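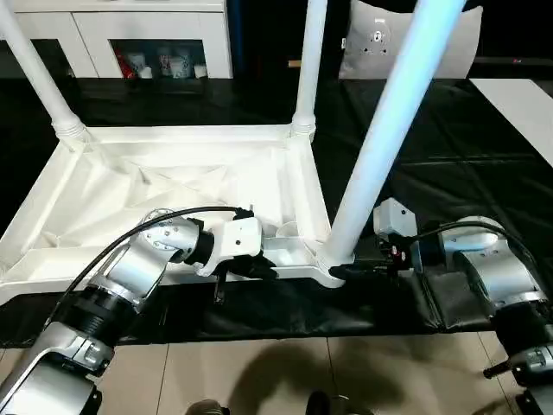 Algirdas Stankevičius
Senior Lecturer in Structural Mechanics, Dokis Technical College

Chapter 26
Compression Members

26.1 Two ways to fail

A bar in tension fails when the stress in it reaches the strength of the material. The length of the bar has no part in the calculation. A bar in compression may fail in the same manner, by crushing, but only if it is short. A long bar moves sideways at a load well below the crushing load. This sideways movement is called buckling, and a member loaded along its length in compression is called a column or a strut. The leg of a table is a column in this sense, as is the post of a porch or the top chord of a roof truss.

Crushing depends on the strength of the material. Buckling depends mainly on stiffness and shape. Replacing a mild steel strut with one of high-strength steel does little for a slender member — both steels have nearly the same modulus of elasticity.

26.2 The slenderness ratio

The tendency to buckle is measured by the slenderness ratio, defined as the effective length of the member divided by its radius of gyration. The radius of gyration is the square root of I / A, where I is the second moment of area and A is the area of the cross section. For a solid round bar it equals one quarter of the diameter. For a thin tube it is close to the diameter divided by the square root of eight.

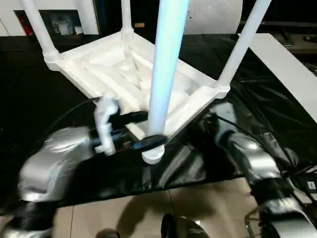 The tube therefore has the larger radius of gyration for the same diameter, and a much larger one for the same weight of material. There is a limit to the gain. If the wall is made very thin, it wrinkles locally before the member as a whole can buckle. Local buckling is treated in the next chapter.

Where the second moment of area differs between the two main axes, the smaller value is used unless the member is braced in that direction.

26.3 Effective length

The length used in the ratio is the distance between points of zero bending moment in the buckled shape. It depends on the ends. The factor K multiplies the actual length:

Both ends pinned: K = 1.0
Both ends fixed: K = 0.5
One end fixed, one pinned: K = 0.7
One end fixed, one free: K = 2.0

Real ends are never fully fixed. A leg pushed into a socket has some freedom to turn, and the amount depends on the depth of the socket and the closeness of the fit. Design values of K are set somewhat above the theoretical ones for this reason.

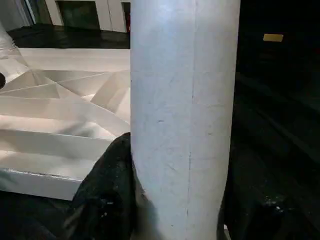
26.4 Worked problem

A solid steel strut is 60 mm in diameter and 1652 mm long, with both ends pinned. The modulus of elasticity is 200 GPa. Find the buckling stress.

Radius of gyration = 60 / 4 = 15 mm
Slenderness ratio = 1652 / 15 = 110
Buckling stress = π² × 200,000 / 110² = 163 MPa

The result is below the yield stress of common structural steel, so buckling governs. Students should repeat the problem with one end fixed and the other free.

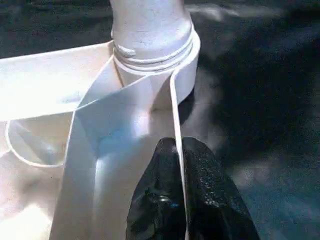 Figure 26.4. Thin cord wound around a white post.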